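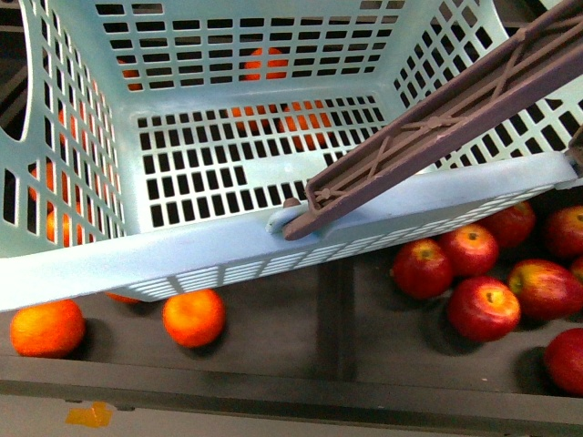 Buscar en la sala de prensa

Sollonach publica el informe técnico sobre la retención de pinza en el manipulador Tellgate

Clulholm, 24 de julio de 2019

Sollonach ha cerrado la investigación interna de un fallo de liberación detectado en mayo en el manipulador móvil Tellgate, destinado a la manipulación de cestas y fruta a granel en expositores de tienda. El fallo no causó lesiones. La empresa ha limitado de forma preventiva una función del equipo y distribuye desde hoy la versión 2 del controlador de pinza.

El incidente se produjo en la sala de ensayos de Clulholm durante una serie de 1.526 ciclos de agarre y traslado de cestas de plástico ranurado. En 69 de ellos el controlador dio por abierta la pinza cuando uno de los dedos seguía en contacto con el borde de la cesta. El brazo inició la retirada con la carga todavía enganchada y la arrastró sobre la bandeja. En los ciclos restantes la liberación se completó conforme a la especificación.

El análisis, dirigido por Rocío Vergara, responsable de seguridad funcional, atribuye el fallo a dos factores combinados. El primero es geométrico: los dedos tienen estructura nervada y ceden lateralmente cuando la punta se apoya en un reborde o en un resalte, de modo que el accionamiento alcanza la posición de apertura sin que la punta se haya separado. El segundo es de software – la confirmación de apertura se obtenía solo del codificador del motor, sin contrastarla con la fuerza medida en la muñeca.

«El codificador indicaba un valor correcto para el motor, pero ese valor no describía la posición de la punta», explica Vergara.

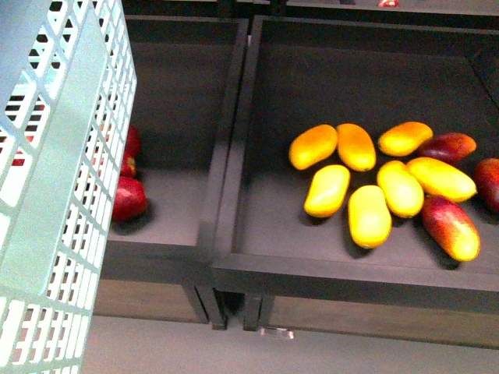
Las series con fruta suelta, sin cesta, no registraron ninguna retención. El equipo de ensayos, a cargo de Milovan Tomić, las repitió con mangos y manzanas en bandejas contiguas y obtuvo el mismo resultado, por lo que la manipulación de piezas individuales queda fuera de la limitación.

La versión 2 introduce una espera de 400 milisegundos tras la orden de apertura y una comprobación de fuerza residual antes de autorizar la retirada. Si la lectura supera el umbral configurado, el brazo se detiene, mantiene la posición y solicita intervención del operador. La actualización no requiere cambios mecánicos.

Hasta que se instale, los usuarios deben desactivar el traslado automático de cestas en el menú de tareas. Norðdahl, distribuidor del equipo, atenderá las instalaciones que no dispongan de conexión remota. Yamuna Varghese, jefa de producto, señala que el diseño de la punta del dedo sigue en revisión y que todavía no hay fecha para una pieza modificada.

El informe completo puede solicitarse al departamento de prensa de Sollonach, a la atención de Sreekumar Ramasamy.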